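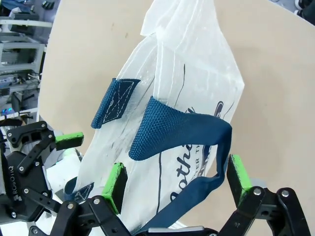 Plastic tote with navy woven handles

Call for participants: household bag diary, Salem and Ollidville

Rondby is looking for 36 households to keep a diary of the bags they use at home and on errands. The study runs for 19 weeks, beginning in May. Half of the places are for households in Salem and half are for households in Ollidville. Each household that completes the diary will be paid, and you do not need to buy anything or change how you shop.

We want to know what happens to a bag after the first trip. Most people have a shelf, a hook, a drawer or a bag full of other bags. Some of those bags go out every week and others have not moved in years. Store records can show how many bags are sold, but they say very little about which ones get carried home full of potatoes, which ones end up holding swim gear and which ones are thrown out when a handle goes.

Who can apply

You can apply if you are 18 or older, live in Salem or Ollidville, and do at least part of the shopping for your household. A household can be one person living alone, a couple, a family, or roommates who share groceries. Please send one application per household, even if several of you are interested.

We are hoping for a mix. Some of you will drive to a large store once a week. We also need people who walk, ride the bus, use a bike, or have groceries delivered. You do not have to care about bags or waste, and you do not have to be tidy. People who forget their bags in the car are very welcome.

You should expect to live at the same address for the whole study. If you are planning a trip of more than two weeks during that time, tell us in your application. It will not rule you out, but we need to plan for it.

We can't accept people who work for Rondby or Flasex, or anyone living with them.

What you would do

At the start, one of our field staff will visit you at home. The visit takes an hour to an hour and a half. Together you will go through the bags you already own and put a small numbered tag on each one you expect to use. Bags you want left alone will be left alone. If you would prefer to do this by video call, say so on the form.

After that you fill in a short diary page each week. The page asks which tagged bags went out, what they carried, how they got home, and whether anything tore, leaked or came loose. It also asks about new bags that came into the house and old ones that left it. Most weeks should take ten minutes. You can use paper pages, which come with stamped envelopes, or the same form on your phone.

Twice during the study we will ask you to set aside any worn-out bags so we can collect them. We are interested in where they failed: at the bottom seam, along the side, or where the handle joins. Please do not wash or mend a bag you are giving us. A bag you repair and keep using stays with you - just note the repair in the diary.

There is a second home visit at the end, shorter than the first. We remove the tags and ask you some general questions.
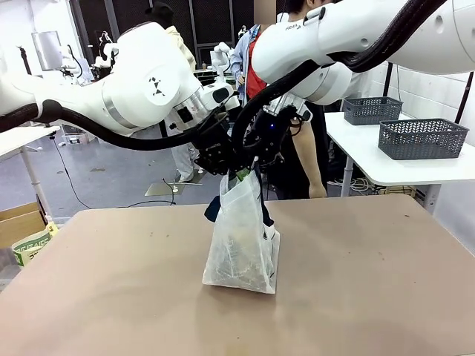

Do I still count if I never buy bags and only use the ones people leave at my house? one reader asked under the short notice we posted at the Ollidville library. Yes, you do. Hand-me-down bags are a large part of what we are trying to record, and there is a line for them on the weekly page. The same reader wanted to know if trash bags count. They do not, unless you use them to carry something other than trash.

Payment

You will receive a payment after the first visit, another at the halfway point and the rest after the last visit. The amounts are listed in the consent form, which you will get before you agree to anything. Payment is by check or prepaid card. If you leave early, you keep what you have been paid so far.

If you miss a week, leave the page blank and carry on. We would much sooner have an empty page than one filled in from memory a month later. Households that miss more than four weeks in a row will get a call from us to see whether they want to continue.

What happens to your answers

Your name and address are kept apart from your diary. The diary pages carry only a household number. Photos are optional - some people find it easier to photograph a torn handle than to describe it - but please leave faces and mail out of them.

Flasex pays for part of the study. It will receive the final report and the tables behind it. It will not receive names, addresses, photos or individual diary pages, and it has no say in which households are picked. The report will also be free to read at the main library in Salem and at the library in Ollidville.

We sent a one-page survey to 3,885 addresses last year, and the diary questions are based on what came back. You do not need to have answered that survey to apply now.

How to apply

Pick up a form at either library or ask for one through the contact page on the Rondby website. The form is two sides long. It asks who lives in your home, how you usually shop, and which times of day suit you for visits. We can visit between 9 a.m. and 7 p.m.

Forms are available in large print. If you would like to apply by phone, leave a message with your number and a good time to call, and we will fill in the form with you.

Everyone who applies will hear from us by phone or mail. If more households apply than we have room for, we will choose so that the different kinds of shopping are covered, and we will keep a waiting list in case someone drops out early on. Please tell us if you do not want to be on that list.

If you rent, you do not need your landlord's permission. If you have a dog, let us know before the first visit.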